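The night run that scored itself

Thursday, October 20, 2022

I lost most of a week to a bug in my home simulator, and I want to write it down while I still remember the order of things.

The project is called Briem. It's a simulated apartment where I test a pick-and-place policy before it gets anywhere near the real arm. The rooms come from an asset pack called Giromari, and the physics runs on Clurnov, which I picked in May and have mostly been happy with. The task is simple. Drive to the table, pick up the mug, put it in the bin on the floor.

On Monday night I queued 900 episodes and went to bed. In the morning the success rate was 100 percent. The week before I'd been fighting to get past half, and all I'd changed was the collision settings, so I didn't believe it.

I opened the first saved episode and pulled the state at the end of the run. A mug that has been delivered should not still be on the table.
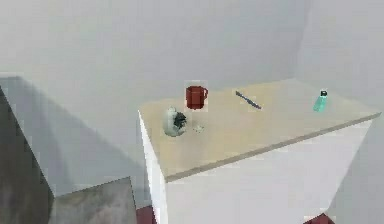
My first guess was that I'd saved the wrong step. I checked the timestamps and they were fine. Then I suspected the logger was writing the reset state over the final one, and I spent a whole evening on that. The logger was fine too.

The real problem was in two places. The new collision settings made the arm fail its self-collision check at startup, so Clurnov refused to spawn it. It did print a warning, but my launch script sends warnings to a file I never read. The episode then carried on with no robot in it at all. When the policy asked for joint positions it got an empty list, and the wrapper I wrote treats an empty list as "no motion needed."

That explains why nothing moved. It doesn't explain the score. For that I had to go look at the other end of the task. 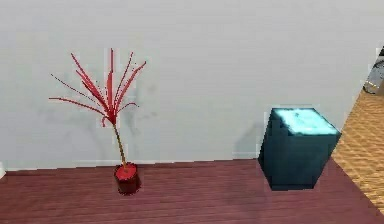 The success check measures the distance from the gripper to the goal region over the bin. With no gripper, the distance came back as zero, and zero is less than my threshold of 5 centimeters. Every episode passed on the first step. I wrote that function in an afternoon and never tested it with anything missing.

What bothers me is that the same check runs on the real arm, where it decides when to open the fingers. If the pose feed dropped out there, the arm would read "arrived" and let go of whatever it was holding, wherever it was. I've taken the real arm offline until that's sorted out.

Fixes so far: a missing robot now stops the run with an error. Missing poses return an error too, never a number. The success check looks at the mug's position and ignores the gripper. Warnings print to the terminal again.

I reran 4 episodes by hand last night with the old collision settings. Two passed and two dropped the mug short of the bin. The full batch is queued for tonight, and I still need to work out which pair of links was tripping the self-collision check. I suspect the wrist and the forearm cover, but I haven't looked yet.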